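MEDIA RELEASE
2023-10-25
For immediate use

Grinemby opens its equipment planning desk to small shops in Illmont and Tollbridge

Hi all, Nana Bawa here from Grinemby. I usually get someone else to write these, but I've spent the past year answering the same phone call over and over (it goes "we think we want a robot, what's it going to cost us?") and I'd like to tell you myself what we're doing about it.

Starting this month we're offering a planning session to any workshop, packing shed or light manufacturer in the region that's thinking of buying automation equipment. You bring your floor plan, your power bills and whatever quote you've already been handed, and we sit down with you and work through it. A session costs $700, and we take that off the bill if you end up ordering through us. If you end up ordering from somebody else, fair enough, you keep the paperwork and we'll still pick up the phone.

So what's in the paperwork? Mostly a budget you can take to your bank or your boss. We found that people plan very carefully for the purchase price and then get caught by everything around it: the floor anchors, the extra circuit, the spare fingers and covers, the two days when the whole line stands still so your crew can learn the thing. We had a customer last year who'd set aside nothing at all for fingertip pads and went through a full set before the first invoice was even paid. These days I put $2000 a year in the consumables line for a single hand and let people argue me down from there. Training gets its own line too, and I'm stubborn about that one. Mine says $3000 for the first year.

The plan covers 24 months, broken up by quarter, with a column for what happens if you lease and another for buying outright. Shaohua Cheng built the spreadsheet and she's very proud of it (rightly, it's a lovely thing, it even prints properly on one page!). Guilan Guo looks after the site visits and will measure your doorways. Please let her measure your doorways.

We tried all this out over the winter with Hartley, a joinery and fit-out business. Darcy Paewai runs the floor there and had three quotes on his desk that couldn't be compared with each other. One included installation, one had it as an option on page nine, and one didn't mention it.

"I'd been staring at those quotes for weeks," Darcy told me. "We put them all in the same columns and I could see the cheap one was going to be the dear one by the second year. I still went back and forth on the lease, mind you."

He's gone for a staged purchase in the end, one hand first, with a second one pencilled in once the first has earned its keep. I think that's a sensible way to do it, and it's what I'd suggest to most places that size.

If you're wondering what sort of gear we're talking about, it's a fairly wide range, from plain two-jaw grippers up to five-fingered hands. The five-fingered ones are what everyone asks about, and they take the most planning. Every joint is something to look after, and you want to know early which of your surfaces and materials it'll be working close to.

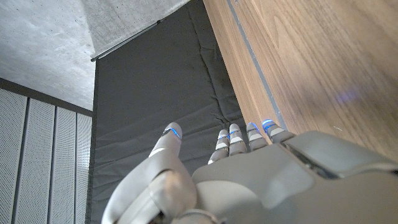 A five-fingered hand reaching towards woodgrain and grey padding, fingertip rings lit blue.

Sessions run at our Illmont office, or at your place if you're within an hour's drive. Tollbridge bookings are open for the rest of October and into the new year. Allow a morning, and bring whoever signs the cheques as well as whoever will be using the equipment, as they tend to have different questions.

To book, or to get a copy of the blank planning sheet (it's free, help yourself), ask for Hongjun Cui at the Grinemby front desk. Media queries can come straight to me and I'm happy to chat.

Nana Bawa
Grinemby, Illmont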